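I've been selling the Pinlow folding table for a while now, and it's still the thing in the shop I get asked about most, so I figured it was time to give it a proper page instead of answering the same emails over and over!

## The Pinlow table

It's a square table with a dark green top, made for folding laundry. That's really it. I started making them after years of folding on the bed (bad for my back, and the cat always got there first), and then on the kitchen table, where every clean shirt picked up toast crumbs.

The surface is matte and a little grippy. On a slick countertop a bath towel slides away from you the second you let go of one corner, and I got so tired of chasing them. On the Pinlow you can flatten the near edge, walk your hands out to the sides, and the far half mostly stays where you left it. Terry cloth is where I notice it most. Satin pillowcases, not so much, I won't lie to you. They slide on everything.

**The basics**

- Top: 31 inches square
- Color: dark green only (I tried a gray one, and it showed every bit of lint)
- Legs: 4, they unscrew by hand
- Holds a stack of 8 bath towels with room left to fold the next one
- Ships flat, with a spare set of foot pads in the bag

## How I fold a towel on it

Lay it out with the long side facing you and smooth from the middle. Bring the short ends together, fold again the same way, then turn it and fold in thirds. If it has a stripe or a seam, line that up first and the rest falls into place. Big beach towels hang over the side a bit, so do the first fold in the air and finish on the table.

## Cleaning

A lint roller does most of it. For spills, use a damp cloth and cold water, blot, and let it dry with the window open. Please don't iron on it! Wanda Pietrzak bought one from my very first batch and did exactly that, and she now keeps a basket over the mark.

## Will it fit my laundry room?

Measure first. You want enough space to stand on at least one side, and a little more if you like to swing sheets around. Mine lives next to the dryer and I pull it out when I need it. The old Lennox table was narrower, and a few of you have asked for it back, but I don't have plans to make more right now.

I've shipped more than 400 of the Pinlow so far. The next batch is due in March, and if you want to be on the list just send me a note through the shop page with your zip code so I can work out shipping.

Tan cloth on the green top, both times:

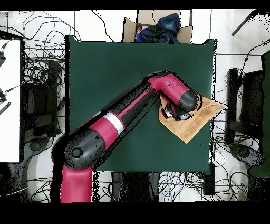
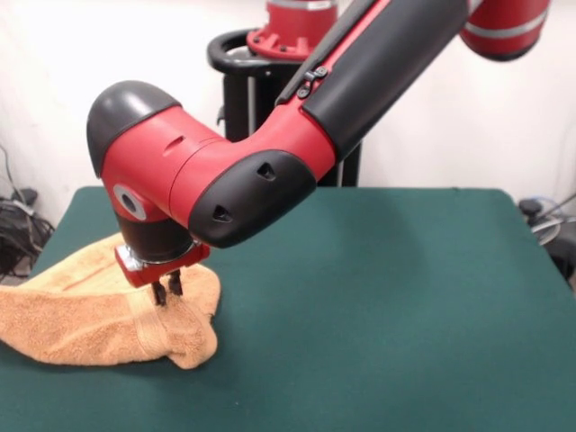 **Daranee Mahawong**
Owner and table maker, Drustar Home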